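Hair ties, headbands and one panda sheet

I caught up with Itziar Urquijo on a Monday morning, when she was halfway through sorting everything she has ever used to keep hair out of her face. Everything! She runs Adorero, the little accessories stall she started in June, and she swears the stall is tidy. The home collection is another story.

"I sell these things and I still can't find one when I need it," she told me, laughing. "My friend Remedios counted once and got to 31, and then she quit because there were more in the bathroom."

Her method is pretty relaxed. She spreads a sheet on the bed (pandas, very cheerful), tips it all out and picks through it one piece at a time. Rolled pieces stay rolled if they're behaving. Velvet scrunchies are never up for debate — she'd keep a hundred of them.

"Velvet doesn't pull," she said. "The skinny elastic ones can go. I've lost enough hair to those."

Then we got to the animal prints, and I had opinions. I love a leopard headband! Itziar is less sure.

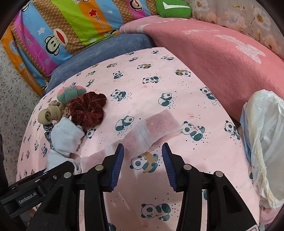
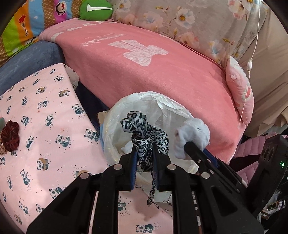 What stays and what goes

I asked how she decides, and she gave me a two-second answer: "Would I wear it to the store?" If she has to think, it goes in a pile for her cousin Murray's girls, who will wear anything on their heads, sometimes 3 at a time.

The gauzy stuff is harder. She keeps strips for wrapping gifts and has more of it than she'll ever need. "I know, I know. But it's so pretty, and then somebody has a birthday."

We stopped for coffee after about 2 hours, with the small white cloths still waiting to be folded. She wants one drawer for all of it by the weekend, and she's asked me to come back and check.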